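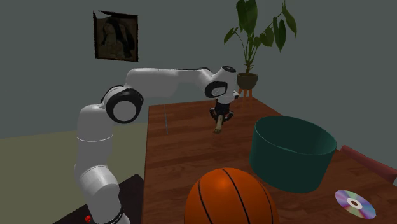 A simulated arm over the cluttered table in Cumitz, the planning tool that got its new release this month.

Cumitz 6 came out in March, and I've had it running on my desktop more or less nonstop ever since, so forgive me if I sound a little wound up. The planner for robot arms from the folks at Sutherland has finally been hooked up to the Ollivus simulator out of the box, with no glue scripts and no copying config files from one folder to another (I had a whole folder of those, and deleting it felt great).

If you haven't followed it, Cumitz is the piece of software that decides how an arm gets from where it is to where the gripper needs to be without plowing into things on the way. Older versions did this with one big plan up front. You'd press go, wait, and get a path. If anything moved while the arm was on its way you started over. The new one keeps planning in short bursts while the arm is moving and patches the path as it goes, and for me that's the big news in this release.

The cluttered table that ships with it is my favorite part so far. You get a gripper reaching down at a wooden tabletop that also has a deep teal container and a shiny disc on it, with a basketball in front, and there's a big leafy plant standing right behind the far corner. I love the plant! Leaves are miserable for a collision checker, all those thin surfaces at odd angles, and the old version would either ignore them or wrap the whole thing in one huge box and refuse to go anywhere near it. Now each leaf gets its own rough shape, and you can tell the planner how much it should care about brushing one. I set mine to "care a lot" and the forearm took a lower route with no complaints.

The disc is a sneaky addition too. It lies flat and it's shiny, and the release notes say the perception module was reworked for exactly that sort of object. I ran the same start position 34 times with the lighting shuffled, and it lost track of the disc in 2 of them. My setup on the old version did a lot worse than that, though I never kept a proper tally, so take it as one person's grumbling.

Not everything is rosy. Startup is slow. The new viewer eats memory like crazy if you leave the trace lines on, and on my machine it crashed 3 times in one evening before I worked out that was the cause. The import tool for older projects also drops custom joint limits without telling you, so check those by hand before you send a plan to real hardware. I caught mine by luck, when the wrist swung a good bit farther than I've ever allowed it to. In the simulator, thank goodness.

There's a plug-in for Tendance as well, for people who log their runs there. I've only poked at it. The graphs come through fine and the timestamps line up with the simulator clock, but I couldn't get it to save the random seed with each run, and that makes replaying a bad plan a pain. Somebody on the user forum says a fix is already sitting in the development branch.

The upgrade is free if you have a license for version 5, and the trial covers everything except the multi-arm mode. Scenes made in the old editor open fine, by the way, even the messy ones. I'm going to try the multi-arm stuff next, once I've cleared some disk space, and I'll post my settings file for the leaves in the comments for anyone who wants it.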